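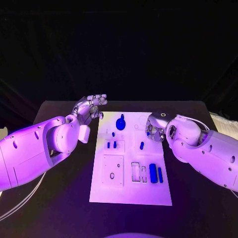 Roxana Bedoya objects that a wrist fault on a two-arm cell should never be logged as a grip error, and the Tronditz log shows why.

**Case 2: peg placement, right arm stall**

- Controller reported "grip lost" after 70 cycles.
- Fingers were within limits – the wrist encoder had drifted.
- Operator cleared the code and restarted twice.

Rule: after any stall, stop both arms before reaching over the work sheet. Read the encoder offset first, then the grip code.

Reading: Wuvent fault table, April revision.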